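Valquíria Peixoto
Spent the week reading the Gallness fault report so you don't have to. Short version: the arm said it had let go of things it was still holding, and the people selling it would like you to call that a "logging issue." Thread.

For anyone new: Gallness is the tidy-up demo from Bandel. The arm picks up packaged food and household stuff and sets it down on top of a set of drawers. Pretty dull job. I like dull jobs for testing, they're where you find out if a thing works.

The claim on the sales page is 2,000 picks "without a safety event." Ask what counts as a safety event and you get a definition that takes up half a page. A gripper that stays shut after the software says open doesn't make the list.

I asked for the logs from the November test block. Got 200 picks. In 6 of them the status flips to RELEASED while the finger motor is still drawing holding current. Then the arm starts its move home with the bag still in its grip.

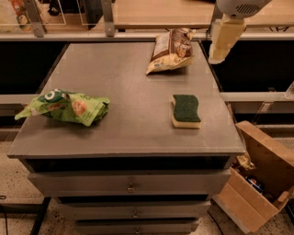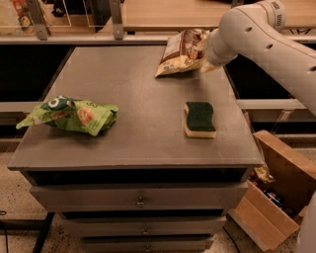
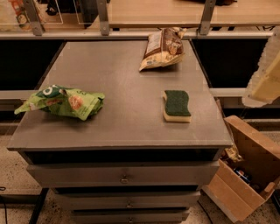
Gallness test setup. Green snack bag on the left of the cabinet top and sponge on the right in all three; the middle one has the gripper holding a snack bag just over the back right part.

The stills won't show you the fault, by the way. A gripper holding a bag looks the same whether the software knows about it or not. You need the motor current next to the status flag, and those were in separate files with separate clocks. Lining them up took me most of an afternoon.

Bandel's answer: the clocks drift, so the flag is early and the release is fine. OK. I measured the drift. It's about 40 milliseconds. The holding current runs on for way longer than that in every one of those picks.

Their second answer was that the Hämmerli finger pads are sticky when new. Could be! Sticky pads would explain a bag hanging on after the fingers open. They don't explain a motor that's still squeezing.

And yes, it's a snack bag. Who cares if it gets dragged. But the same release check is going into the Brotness kitchen arm, and people will be reaching in to take things from that one. If the arm thinks its hand is empty, it moves at empty-hand speed.

What I'd want before believing any of it: finger position read at the fingers, one clock for everything, and no home move until the current drops. The first two are boring wiring work. The third is a few lines of code.

Bandel says a fix is "in validation." I asked how many picks that means and who is watching the current. No reply so far. Will add it here if I get one.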